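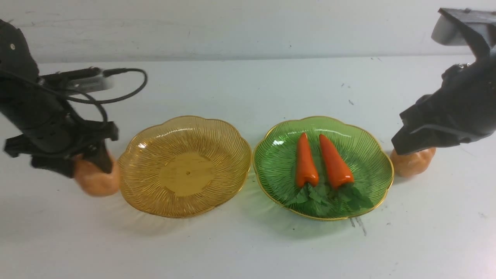 Dos zanahorias con sus hojas en el plato verde, y el ámbar vacío.

Se buscan cocinas normales (con su gente dentro) para probar recetas heredadas

Hola, soy Larysa Dovhaniuk y llevo ya demasiado tiempo metida en un libro de cocina que no puedo terminar sola. El libro se llama Celtine, como la calle donde vivía mi tía abuela, y recoge recetas de casa: las que se escriben en el reverso de un recibo, las que se dictan por teléfono, las que llevan medidas del tipo «harina, la que pida». Lo publica Skutitz, una editorial pequeñita que me ha tenido una paciencia infinita, y antes de mandarlo a imprenta necesito que alguien que no sea yo lo cocine. De ahí esta convocatoria.

Os cuento cómo hemos llegado hasta aquí. El año pasado pedí recetas familiares en un par de boletines y en el tablón de mi antigua escuela de idiomas, pensando que me escribirían mi prima y tres personas más. Me llegaron 1071. Las leí todas, de verdad, muchas en la cama y con las gafas torcidas, y después de muchas vueltas se quedaron 73. Dejé fuera cosas buenísimas (¡había once maneras de hacer croquetas y las once me gustaban!), pero el libro va de verduras de todos los días y tenía que mantenerme firme en algo. Zanahoria, col, puerro, remolacha, calabaza, nabo. Lo que hay en el cajón de abajo de la nevera cuando parece que no hay nada.

El problema es que yo ya no sé leerlas con ojos limpios. Cuando pone «rehogar hasta que esté», yo sé hasta dónde, porque he hablado con la señora que me mandó la receta y me lo ha explicado con las manos por videollamada. Pero quien compre el libro no tendrá a esa señora. Y mi horno, al que llamo Marty desde hace años, calienta más por la izquierda que por la derecha, así que mis tiempos valen para Marty y para ningún otro horno de este mundo.

Qué busco exactamente

Hasta 100 personas que cocinen cada una unas pocas recetas en su casa, con sus cazuelas, y me digan por escrito qué ha pasado. No hace falta saber cocinar bien. Es más, si cocináis muy bien me hacéis un flaco favor, porque vais a arreglar los fallos sin daros cuenta. Me encantaría tener gente que cocina con prisa, gente que comparte piso y dispone de un solo fuego libre, gente que acaba de independizarse, padres y madres con niños que no comen nada verde, personas mayores que cocinan para uno, y también alguien que aborrezca la remolacha y esté dispuesto a decirme si sigue aborreciéndola después.

Lo único que pido de verdad es que sigáis la receta tal como está escrita la primera vez. Ya sé que cuesta. A mí me dan una receta y a la segunda línea ya estoy cambiando la mantequilla por aceite. Pero si la seguís al pie de la letra y sale un engrudo, yo me entero de que el texto está mal, y eso vale oro. La segunda vez haced lo que os dé la gana y contádmelo también, que de ahí salen las notas al margen más bonitas.
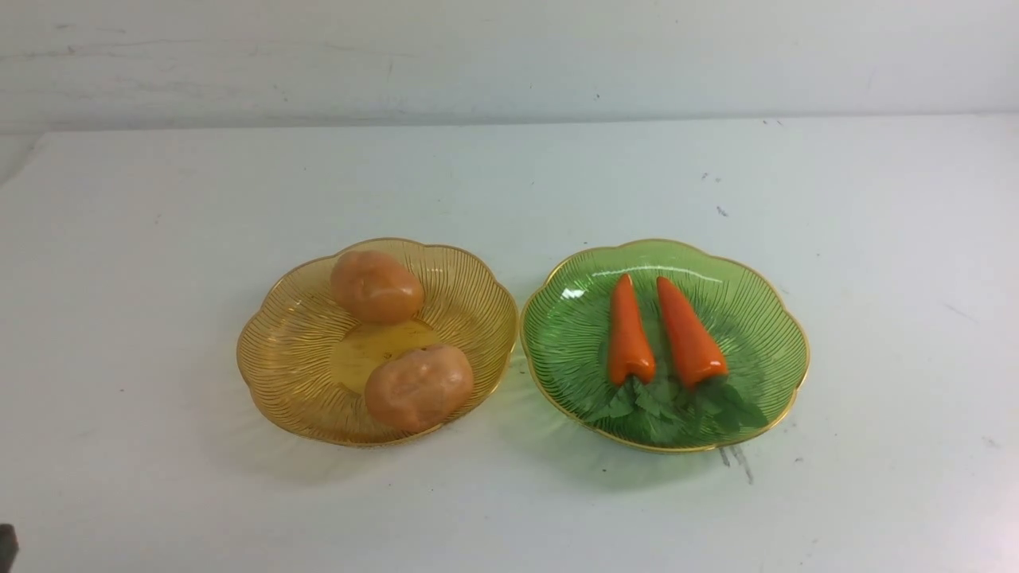 Cada participante recibirá un sobre digital con cinco recetas: dos fáciles, dos de las que llevan su rato y una sorpresa, que suele ser un encurtido o un dulce. Procuraré que no os toquen cinco veces las mismas verduras. Si tenéis alergias, no coméis algo por la razón que sea o en vuestro mercado no se encuentra el colinabo ni pagándolo a precio de azafrán, me lo ponéis en el correo y lo organizo. Hay bastantes recetas vegetarianas, unas cuantas veganas sin pretenderlo y otras que llevan tocino hasta en el título.

Tendréis seis semanas, desde principios de julio. Sí, verano, ya lo sé. Hay sopas en el libro y lo siento mucho por quien viva en Córdoba. A quien le venga fatal encender el horno en esas fechas le puedo mandar ensaladas, cremas frías y los encurtidos, pero tiene que avisarme cuando se apunte, porque luego reparto los sobres de una sentada y no hay quien los mueva.

De cada receta hay que rellenar una ficha. Es corta. Pregunto qué ingrediente os costó encontrar, en qué punto tuvisteis que pararos a releer, cuánto tardasteis contando el pelar y el fregar (¡el fregar también!), cuánta gente comió y si quedó alguien con hambre. Al final hay un hueco grande para que os explayéis. Una chica que hizo la prueba piloto me escribió cuatro páginas sobre un puré de chirivía, con una digresión sobre su suegra, y fue la ficha más útil de todas: gracias a ella descubrí que había escrito «tapar» donde quería decir «destapar». Así que explayaos.

Fotos, solo si queréis. No las voy a publicar sin permiso y no me importa nada que el plato quede feo. El estofado de col es marrón y va a seguir siendo marrón.

Qué ofrezco a cambio

Vamos a lo delicado, que es el dinero. No hay sueldo, y lo digo pronto para que no perdáis la tarde leyendo. Lo que hay es una bolsa de 900 euros que ha puesto la editorial para compensar ingredientes, y la voy a destinar primero a quienes marquen en el correo que la compra extra les supone un esfuerzo. No pediré justificantes ni explicaciones de por qué. Con marcar basta. Si sobra algo, se reparte entre el resto de participantes que guarde los tiques, y si no sobra, pues no sobra.

Aparte de eso: un ejemplar del libro para cada persona que entregue las cinco fichas, vuestro nombre en los agradecimientos (o un mote, o nada, como prefiráis) y una invitación a la comida de cierre en Drallavbridge, que será a finales de septiembre en una sala con cocina que nos dejan. El viaje no lo podemos pagar. La comida sí, y habrá mucha, porque tengo intención de que cada mesa pruebe los platos que peor salieron en las fichas, ya corregidos. Me muero de ganas de ver vuestras caras.
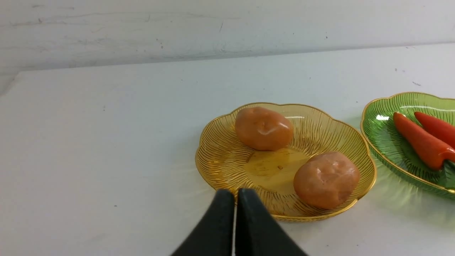 Khrystyna Ivanyshyn me escribió nada más leer el borrador de este anuncio para preguntar si se puede participar a medias con otra persona, porque ella trabaja de noche y su hermano es el que hace la compra, y que además él sala todo el doble y no sabía si eso estropeaba la prueba. Añadía que lo de las seis semanas le parecía justo para los encurtidos que tienen que reposar.

Y tiene razón en las dos cosas, así que lo dejo aclarado para todo el mundo. Se puede participar en pareja, entre hermanos, con la vecina del tercero o con el piso entero. Contáis como una sola plaza y rellenáis una sola ficha por receta, aunque si discutís sobre el resultado quiero las dos opiniones. Lo de la sal no estropea nada siempre que me lo digáis. En cuanto a los encurtidos, quien reciba uno de reposo largo puede entregar esa ficha más tarde, hasta mediados de septiembre. Las otras cuatro, en su fecha, por favor, que detrás de mí hay una maquetadora esperando y le tengo cariño.

Otras cosas que me han ido preguntando:

¿Hay que vivir en España? No. Las recetas están en español y las fichas también tienen que estarlo, pero me interesa muchísimo saber qué pasa cuando alguien las cocina en otro sitio, con otra harina y otras coles. Si donde vivís a un ingrediente lo llamáis de otra manera, apuntadlo. Hay un glosario al final del libro y está flojito.

¿Hace falta báscula? Vendría bien, pero unas cuantas recetas van por tazas y cucharadas, tal como me llegaron. Si no tenéis báscula, decídmelo y os mando de esas.

¿Puedo elegir? Una, sí. En el correo podéis decirme una verdura que os haga ilusión y haré lo posible por que os caiga. La zanahoria está muy solicitada, aviso. El nabo no lo ha pedido ni un alma y es de lo mejor del libro.

¿Y si lo dejo a mitad? Pues me avisáis y ya está, la vida se complica. Mandadme lo que tengáis hecho. Dos fichas me sirven, una también. Lo que me hace polvo es no saber si esperar o pasarle esa receta a otra persona.

¿Puedo compartir las recetas? Hasta que salga el libro, no, os lo ruego. Las familias que las mandaron han dado permiso para la edición y para estas pruebas, nada más. Cocinarlas para quien queráis, por supuesto que sí. Colgar el texto o fotografiar la hoja, no.

Cómo apuntarse

Responded a la dirección de contacto de esta página con el asunto «Celtine, cocina» y contadme en unas líneas quién sois, para cuántas personas soléis cocinar, qué cocina tenéis (gas, vitro, inducción, un hornillo, lo que sea), si tenéis horno y qué no coméis. Si necesitáis la ayuda para ingredientes, escribid «bolsa» en cualquier parte del mensaje. No quiero currículums, de verdad. Sí quiero que me digáis qué fue lo último que se os quemó.

Leo el correo por las mañanas, antes de las diez, y contesto a todo el mundo, aunque a veces tardo. Si se apunta más gente de la que puedo atender, haré el reparto mirando que haya variedad de cocinas y de lugares, sin ningún mérito ni demérito en quedarse fuera, y guardaré el resto de mensajes para una segunda tanda más pequeña con los dulces, que esos Marty los tuesta siempre por un lado y necesito ayuda urgente.

El plazo se cierra cuando acabe junio.

Larysa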